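Clotura (comic series)

Clotura is a fantasy comic in 13 issues, written by Brodie Pomare and drawn by Lies Koster. Published by Grilgate. Later collected in one volume. 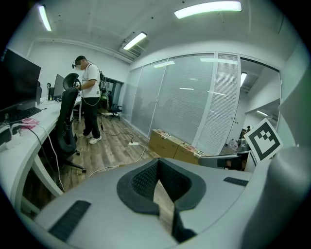
Setting

The story takes place in Ridlow, a walled country at the bottom of a dried up sea. The walls were put up by the first settlers to keep the water out. By the time of issue 1 there has been no water for 800 years, but the gates stay shut and the Wardens still walk the top every night. Clotura is the name of the oldest gate and also, confusingly, of the spirit said to live in it. Characters use the name for both, the lettering makes no difference between them.

Outside the walls are the Saltfolk, up to 3,000 of them according to the map in issue 2. They trade glass for grain through a hatch. Most Ridlow people have never seen one.

Plot

Issues 1 to 4. Maren, a Warden's daughter aged 17, hears knocking from inside the gate. Her father tells her to leave it alone. She doesn't. The spirit asks for its name back, and Maren finds out that the gate records have been cut out of every book in the hall. Her friend Osk steals the one copy left. Osk is caught, and is put out through the hatch.

Issues 5 to 9. Maren follows him. Long middle section among the Saltfolk, who turn out to have their own version of the founding story, in which the walls were built to keep something in. Osk has settled there and does not want to go home. The two quarrel and part in issue 8. Issue 9 is told wholly by the spirit and has no dialog apart from the last page.

Issues 10 to 13. The sea begins to come back. Maren returns to warn the Wardens and is locked up by her father. The Saltfolk gather at the gate and are refused. In the last issue Maren gives the spirit its name, which is never printed, and the gate opens. Ending left open as to whether Ridlow floods.

Characters

Maren. Lead character, narrates most issues.
Osk. Baker's son, thief. Missing from issues 9 to 11.
Warden Hale. Maren's father. Shown as a villain early on, less so after issue 10.
Hendriks. Saltfolk glass trader, keeps the old songs. Only character with a surname for a name; no first name is ever given.
The spirit. Drawn as a gap in the stonework, never as a figure.

Publication

Grilgate put out the first issue in August. Issues came out monthly at first, then slower. Issue 9 was late, Koster having redrawn most of it. The final issue came out on 3 Feb 2022. The collected volume adds a sketch section and corrects the map, wich had the hatch on the wrong side of the wall.

Art and style

Koster used ink and grey wash inside the walls, flat colour outside. The change comes on one page in issue 5, as Maren crawls through the hatch. Once the water returns the two styles are mixed, sometimes in a single panel. Pomare's scripts are short on captions. Songs are given in full.

Reception

Mostly liked by readers. Praise for the artwork and for issue 9. Complaints about the pace of the Saltfolk chapters and the unprinted name, which some readers felt cheated by. Pomare has said the name was written down once, in the script for issue 13, and then crossed out.

Continuity notes

Hale's lantern changes hands between pages in issue 3.
The number of gates is given as six in issue 1 and seven from issue 4 onwards. Not explained in the story.
Osk's scar is on the left cheek in all issues except 12.

See also

List of Clotura issues
Saltfolk songs
Ridlow (setting)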